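Glenys Wogan rents out two-armed robots for housekeeping work. Her firm, Undorar, charges by the month, with setup and a training visit included. I asked her what a customer gets.

"Small chores, mostly," she said. "Trash bins are what people ask for first."

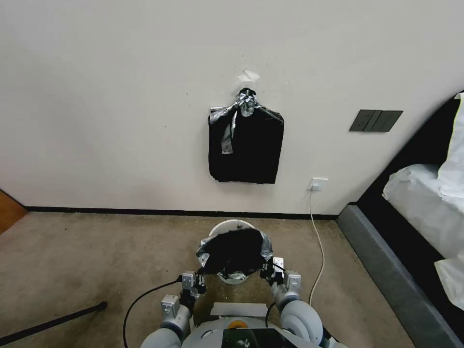
Undorar's robot with both grippers on the bin liner.

The lease runs 24 months. Wekesa Were, who manages seven guest rooms in Orkcombe, took one in February. He likes the grippers and is less happy with the speed.

"I can do a bin faster," he said. "But I'm at the front desk."

Wogan doesn't argue with that. She said thin bags are hard for any gripper, and silver tape on the rim gives the fingers something to find.

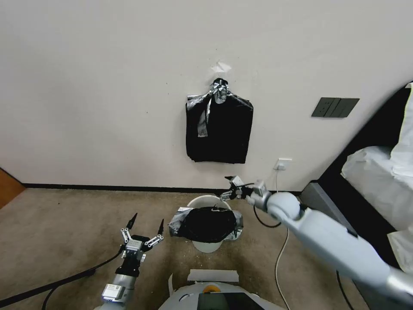

What it costs to keep

Gripper fingertips are sold in sets of two. Were has ordered one set so far.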